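Taped grids on the table – do you write them into your cell rules?
Posted in: Cobots and Small Cells > Good Practice

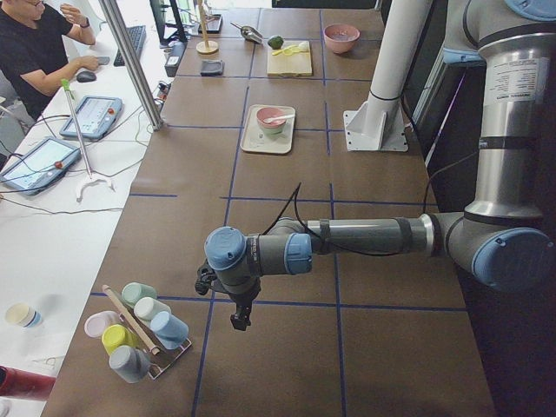

Our kitchen table cell, gripper parked over the grid.

gridline_gus
Original poster

Hi all! I've been asked to turn our house rules for tabletop arm work into something a new person can read in one sitting, and I'm having way more fun with it than I should. The part I keep rewriting is the tape grid. We tape the table into rectangles and every object gets a home cell. It has made our resets so much better that I want it in the written rules and not just in people's heads.

My draft, please poke holes in it:

1. Every object starts in its home cell. If a thing is bigger than one cell, the sheet says which corner lines up with which piece of tape.
2. Tape gets replaced when an edge lifts. No patching over old tape.
3. The arm parks over the grid, gripper empty and pointing down, before anyone resets objects.
4. Hands stay off the table until the program is stopped on the pendant. Paused doesn't count.
5. Cables on the arm get a look at the start of every shift and again after any change of tool.
6. The desk next to the table is for pendants, keyboard and mouse.

We log every reset. Last month we had 307 resets on the sheet and 19 of them were marked "object in wrong cell", nearly all from the first few days after we moved things around. Would love to see how other people write this down!

mossback
Re: Taped grids on the table

Love a grid. We run one at Draltstead and I'd never go back to pencil marks. Two comments.

Your rule 4 is the one I'd put first, in bigger letters. People read the top of a sheet and skim the rest. Object placement is nice to have, hands and a live arm is the whole reason there's a sheet at all.

Second, rule 3 as written only covers where the arm parks. Say how high. Ours parks with the gripper well clear of the tallest thing on the table, and we wrote down what the tallest thing is. Looking at your table I'd want to know whether it's that little wooden stand or the cup rack, and I'd want the person doing the reset to know it too.

Otherwise, great stuff, I'm stealing the bit about corners.

gridline_gus
Re: Re: Taped grids on the table

Steal away! And yes to park height, that's going in tonight. Moving the hands rule to the top as well.

pendant_fan
Re: Taped grids on the table

OK I'm going to be the grump. I like tape, I don't like tape as a rule. We did a big grid in November at our Netia site and what happened was that folks started trusting it more than the robot's own frame. Table gets bumped, tape moves with the table, everybody says "it's in the right cell" and the gripper comes down a finger's width off. The thing that should be in the rules is a check of the base against the table. Touch off on a fixed point, write the number down, then worry about tape.

Also I'd take a hard look at your desk. I see two pendants, a keyboard and a mouse, and cables running all over between them. Which pendant stops which arm? If I walked in cold I couldn't tell you. Label them. Big label, on the casing, and the same label on the arm.

mossback
Re: Re: Taped grids on the table

Half agree. The touch-off is right, and it should be a rule of its own. But that's for the arm and the tape is for the people. I don't see why a sheet can't have both. Our 200 series fixtures all get a touch-off in the morning and we still tape.

Fully agree on labeling the pendants.

pendant_fan
Re: Re: Re: Taped grids on the table

Sure, both, as long as the touch-off comes first in the list. If the tape comes first people stop reading there, you said so yourself :)

gridline_gus
Re: Re: Re: Taped grids on the table

Great point about the pendants. They do have labels but on the back, where they help exactly no one while the things are lying flat. New rule: pendant label faces up, matches the arm, and the pendant lives on the side of the desk nearest its own arm.

On touch-off: we do it after a crash or a move, so I'll make it daily and see how long it takes. I'm guessing it's quick.

And rule 6 needs work. There's a cup sitting on that desk in my own photo, so go ahead, everybody.

softjaw
Re: Taped grids on the table

What are you using for tape? We went through a lot of rolls before settling on the Gritent cloth stuff in a dark color. It shows up fine against a brown top and it pulls off clean. The shiny kind gave our overhead camera fits.

Question about the rack. Do you give each cup its own peg in the written setup or is any peg fine? We used to say any peg, and comparing one run with the next was a mess. Now the sheet has a tiny drawing with colors on the pegs and it's lovely, resets are so much calmer.

gridline_gus
Re: Re: Taped grids on the table

Ours is blue, whatever the supply closet had. I'll look up the Gritent!

Any peg for now. A drawing with colors is such a simple fix – mint at the back, gray at the front and so on. Adding it. Same for the food, I think. The lime has a corner of the cutting board, but the lemon slices just go "on the board", and that could mean anything.

softjaw
Re: Re: Re: Taped grids on the table

Leave the lemon alone, I'd say. If every slice has a spot you'll be there all day, and some spread is good for whatever you're testing. Write "anywhere on the board, not stacked" and move on.

pendant_fan
Re: Re: Re: Taped grids on the table

Disagree, pick one layout and stick to it until you have a baseline. Loosen it later. We had 298 runs we couldn't compare with anything thanks to "anywhere".

mossback
Re: Re: Re: Taped grids on the table

Put both in and have the log say which one was used. Fixed layout or free layout, one checkbox. The Symonenko template has a line for this if you want to copy the wording, it's in the pinned files.

gridline_gus
Re: Re: Re: Taped grids on the table

Checkbox it is, thank you! Revised order for draft two:

1. Program stopped on the pendant before hands go over the table.
2. Pendant label up, matches the arm.
3. Daily touch-off, number in the log.
4. Park height, with the tallest object named.
5. Cable check.
6. Home cells, with the peg drawing.
7. Fixed or free layout, checkbox.
8. Tape replaced when it lifts.
9. Desk clear of drinks.

I'll post the full sheet in this thread when it's typed up. Still open to arguments about number 3 coming before number 4.

pendant_fan
Re: Re: Re: Taped grids on the table

Swap them. You want to know the arm clears everything before you go touching off anything.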